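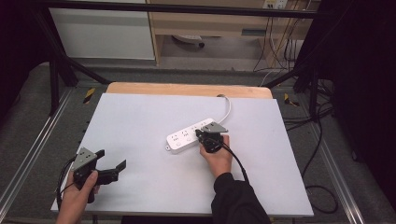 A white power strip on the workbench at Clistard, with its cord running toward the back of the table.

FOR IMMEDIATE RELEASE
March 9, 2023

Clistard Opens a Cord Desk for the Power Strips Everyone Owns and No Household Can Find

RUAWAI – Clistard, the home organizing shop on the lower end of Mollora Street, today announced the opening of its Cord Desk, a walk-in service for sorting, labeling and storing the power strips, extension cords and chargers that gather behind furniture and are rarely spoken of again.

The desk opens to the public this week. Customers may bring in a box, a bag or a drawer (the whole drawer, if it comes out) and leave with the same things in an order they can follow. There is no charge for looking. There is a small charge for untangling, set by the box, and the shop has decided not to ask how the box got that way.

The idea came out of a cord drive the shop held last November in the parking lot. Clistard had put out one folding table and a sign. By closing time it had taken in 1,213 cords, of which 192 were power strips, and had run out of both table and sign. A fair number of the strips came with the furniture dust of several addresses. One was wrapped in gift paper and has been kept, as it was received, on a shelf in the office.

"We expected phone chargers," the shop said in a statement. "We got phone chargers. We also got what seems to be every power strip bought in Ruawai for a home office that later became a guest room."

Work at the Cord Desk is done on a pale wooden table with a flat white board laid over it. The board was chosen after a long discussion of colors. A white strip on a white board was felt by one side to be hard to see and by the other to look very clean, and the second side had already bought the board. Items are laid out singly, cord stretched away from the strip, so that the full length can be checked before anything is coiled.

Each strip gets the same treatment. Staff look over the cord for cuts and flattened spots, look at the plug for bent prongs, wipe down the top face with a dry cloth, and then coil the cord in wide loops. Tight loops are frowned on. So is winding the cord around the strip itself, a method the shop understands to be popular and would like to see less of.

A paper tag goes on near the plug. Customers choose the wording. Early tags from the trial period included "desk," "other desk," "holiday lights ONLY" and "ask first." The shop will write anything that fits on two lines.

Strips that are cracked, scorched or missing parts are not repaired or returned to the shelf. They go in a bin for electronics recycling, and the customer is given a moment with them if needed. Clistard does not sell used power strips and does not do wiring of any kind. People who want a new outlet are asked to call an electrician, and people who want to plug one power strip into another are asked to please not.

Alongside the desk, Clistard will carry the Graltura, a shallow storage tray with a lid, made for cords that have been coiled and are expected to stay coiled. It comes in 2 sizes. The smaller one fits in a kitchen drawer. The larger one fits under most beds, where the shop admits many of the cords were living already, only without a tray.

A short printed guide, "Which One Is This For," is free at the counter. It covers how to match a charger to the thing it charges, how to store an extension cord over the winter, and when to give up. The last section is the longest.

Customers bringing in more than one box are asked to call ahead. The desk has room for one job at a time, and boxes left on the floor have been known to tangle with each other.

About Clistard
Clistard helps households in Ruawai put their things where they can be found. The shop offers closet and pantry planning, garage sorting and, as of this week, cords. It is open during regular shop hours and has plenty of outlets.

Media contact
Clistard press desk, Mollora Street, Ruawai
Visits to the Cord Desk can be set up through the front counter. Please bring your own charger.

###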